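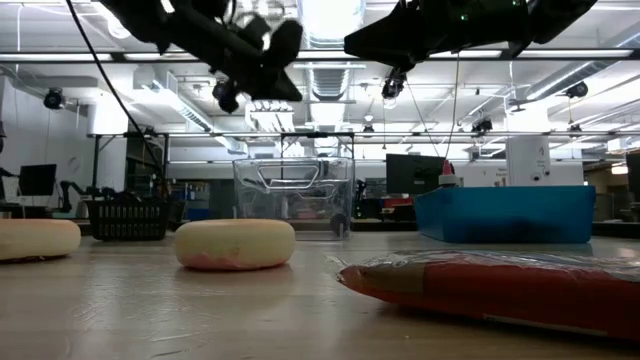 # Niller tabletop set

Category: Robotics > Datasets

Recordings of two arms putting household items into baskets and bins. Kept by Lovisa Westerberg.

## Size

325 episodes, 4 tasks, 2 grippers.

## Before you cite this

A finished episode means the item ended up in a container. It says nothing about speed, and a person reset the table every time. I would not call that doing chores. Anything in crinkly wrap deserves its own failure count, so please report one.

## Known gaps

No cloth, no liquids, no clutter deeper than one layer.

Related
- Drivport shelf set
- Maksymiv gripper notes
- Ama baseline, July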